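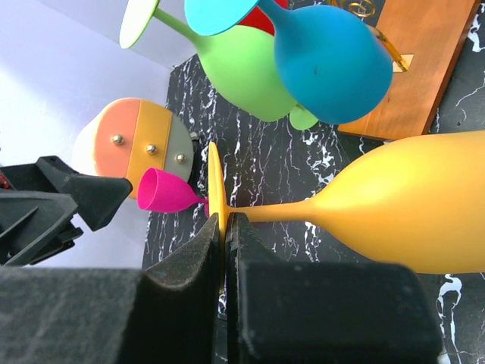

Studio Diary: May, the Glaze Room

The first firing of the month was unpacked at 7 in the morning. The Sorkeo kiln had reached temperature overnight without interruption, and the log was signed before the shelves were drawn. The load consisted of wall tiles for the Clillomdale bath house, glazed in the green agreed with the architect in the winter.

Two tiles showed pinholes along one edge and have been set aside. The remainder were passed and moved to the sorting benches. The green is a little bluer than the approved sample. Danica Šťastný compared the two by the north window and judged the difference acceptable for a wall that will be seen mainly by lamplight. The architect will be sent one tile from the middle shelf and one from the lowest, so that the range is understood before any are fixed.

The clay delivery from Daritz arrived late in the morning. It was softer than the previous batch and will need to stand before it is rolled. Members of the workshop are asked to leave it wrapped and to take from the older stock, which is stored beneath the stairs. Ten bags of the older stock remain.

After lunch the border pattern was discussed. The original drawing calls for a raised leaf every seventh tile. When laid out dry on the floor, the leaf fell awkwardly at both corners of the short wall. It was decided to begin the count from the doorway and to cut the plain tiles at the far end, where the towel rail will cover the join. A revised drawing, number 41, has been pinned beside the press and the earlier version withdrawn.

Wegener telephoned concerning the grout. The pale grey is available at once; the darker shade must be ordered. No decision was taken. A trial panel will be made up with the pale grey, using the pinholed tiles.

The second load was placed in the kiln by late afternoon and the firing begun. The spyhole cone is to be checked at 10 this evening and the reading entered in the log.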